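Ľubomír Machala
23 August 2026

OK, thread time. I've spent most of the summer reading old land records from Triddale and I have to tell people about it or I'll burst. Czech farmers, a Lebanese peddler, a railroad stop that moved in the night. Let's go!

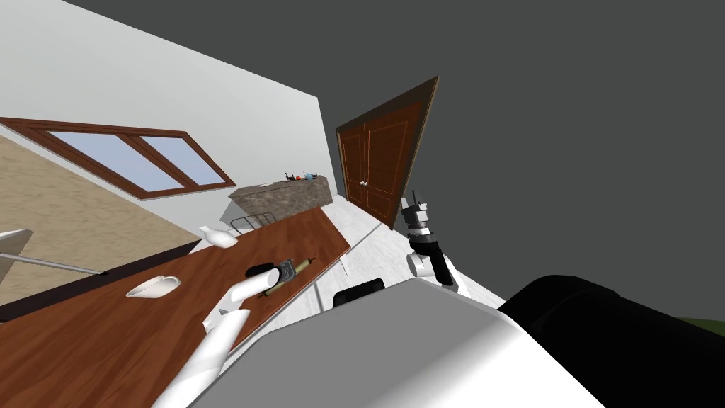
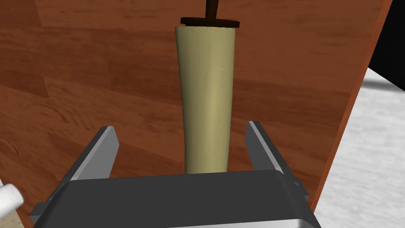
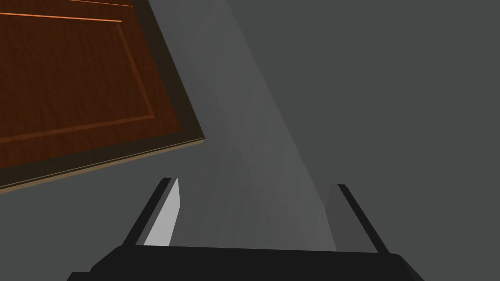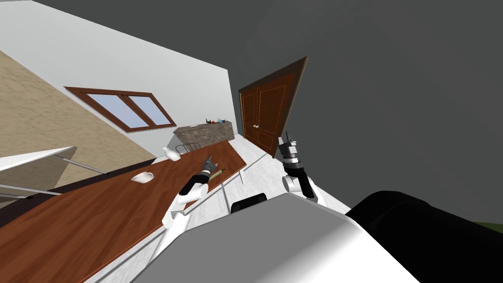 So, Triddale. If you've driven through it you probably didn't notice. There's the elevator, the church, a gas station that sells very good kolaches, and then you're back in wheat. But in the 1880s it was the place a whole string of families from southern Bohemia wrote home about.

The first of them was Matěj Kolář. He came out from Wisconsin by himself in November, which is a wild choice for the plains. He dug into a creek bank, put a sod front on it and stayed there till spring. His wife and the kids came after the thaw.

(The dugout hollow still shows in the pasture when the sun is low. I stood in it! I got burrs in both socks and I don't care.)

Kolář started with the usual quarter section and kept adding to it. By the time his oldest boy married, the family was working 380 acres, a good chunk of that bought from neighbors who gave up after the dry years.

And the deeds are so good. The clerk clearly could not hear the name. It's Kolář on the church register and then Collar, Kolash, Koler and once, gloriously, Cooler in the county books. Same man, same X-and-initial signature, same creek.

If you're hunting Czech ancestors on the plains, PLEASE say the name out loud like a tired clerk from Ohio and write down whatever comes out. I found two missing deeds that way in one afternoon.

Now the part I didn't expect. In the store ledger from the late 1890s, right in between the Czech names, there's a Bitar.

Elias Bitar came from a village in Mount Lebanon and walked this country with a pack. Needles, ribbon, combs, icons, eyeglasses. He went farm to farm and slept in barns, and by every account he learned enough Czech to bargain in it before he had much English.

Imagine being a farm wife who left Bohemia six years ago and hasn't seen anyone but cousins since harvest, and this guy comes up the lane and says dobrý den. I would have bought all the ribbon.

After a few years of walking he bought a lot in Drisum for $200 and opened a dry goods store. I have read the deed probably ten times. His name is spelled right on the first try, so the clerk must have been having a better day.

Drisum, for those who don't know it (most of you, there's nothing there now), was the railroad siding south of Triddale. It had a depot, the store, a lumber yard and a blacksmith. The families did their trading in Drisum and their praying in Triddale.

Then the railroad changed its mind about the route. The depot building was jacked up and rolled to the new line, and people woke up to a gap where it had been. At least that's how the grandkids tell it. The newspaper says it took a week and a half. I like the grandkids' version.

Bitar followed the customers and moved the business up to Triddale. The Kolářs lent him the horses. There's a line in the ledger where he credits them for it in flour and a bolt of blue cloth, and next to it a little note in Czech, in his handwriting, that just says thank you.

I made a noise in the reading room when I got to that. People looked.

A bit about the church, because someone always asks. The parish was founded by the Bohemian families, and for a long time the sermon was in Czech. The Bitars were Maronite and the closest church of their own was a very long train ride away, so they came to this one. Three of their children are in the baptism book. A Kolář is godparent for two of them.

The wheat, too! The 1901 crop was the one everybody remembered. Kolář threshed 3000 bushels and wrote to his brother in Bohemia that he had run out of places to put it. The brother's reply survives, and mostly it's about a cow.

Those letters are the real treasure. There are over 100 of them, kept by the family in a flour tin, and a granddaughter let me read them at her kitchen table. The old handwriting is rough going even if you grew up with the language, as I did. She fed me poppy seed cake the whole time so I was in no hurry.

What I still can't work out is where Bitar spent the years before he shows up in the ledger. There's a peddler with a similar name in a Nebraska hotel register, but the age is off. If your family has stories about a Lebanese or "Syrian" peddler anywhere along that stretch, my replies are open and I will read every single one.

Same if you have Drisum photos. I've seen exactly one of the depot and there's a horse standing in front of the sign.

Next I'm starting on the school district minutes. First page I opened, they were arguing about who let the stove go out. Will report back!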